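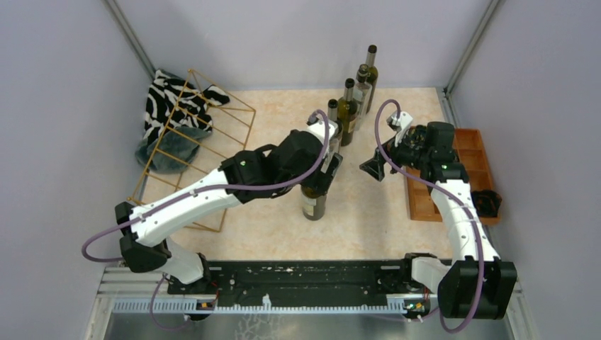
A reader wrote under my last post that the Trakcombe desk lamp is too weak for sewing, and that for the same money one can buy two lamps in any supermarket. I have used mine since March, so I will try to give a fair answer.

Trakcombe Clip Lamp, review. 12/10/2020

I paid 37 dollars at the Stuseo online shop. Delivery took four days. In the box were the lamp, the cable and a very thin manual, where the English is worse than mine.

The light is good for reading and for writing letters. It has three levels, and I mostly use the middle one. For black thread on black cloth I must agree with the reader, it is not enough, even on the highest level. My old Prosser was stronger, but it became so hot that I could not touch the head.

The clip holds well on a table up to the thickness of two fingers. On my kitchen table it slipped every evening until I put a piece of felt under it. The neck stays where I bend it.

What I do not like: the switch is on the cable, and the cable falls behind the desk. Also there is no memory, so it always starts on the brightest level.

Four stars from me. For sewing, look for something stronger.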